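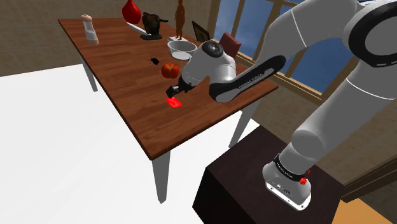
Our project asked why students at the Arroyo campus leave the library at lunch and study in the Lumia cafe, where the coffee is bad and the noise is worse. We surveyed 441 students in March and got back more opinions than we had boxes for. The most common complaint was the furniture. The library has study booths for one, each with a lamp and a wall to stare at, while people who work in groups want something closer to a long wooden table, reddish brown, with the plank grain showing and enough length to lose a stapler on. We had expected them to ask for faster wifi.

Method

We handed out paper forms at both sites and sat in each for 12 lunch hours. Our first form asked "Do you study?" and had to be withdrawn, as 47 people took it personally.

Results

Most group workers picked the cafe for table space. Solo workers picked it for the muffins. Noise bothered almost everyone, including the ones making it.

Costs

The library's furniture budget for the year is 700 dollars - one decent table, or a great many coasters. Notach, the supplier, quoted us for a used one without delivery.

Limits

We only asked people who were already indoors. Students who study on the Skurningate lawn are missing from the data, and two of our own group were among them.

Submitted 14/05/2018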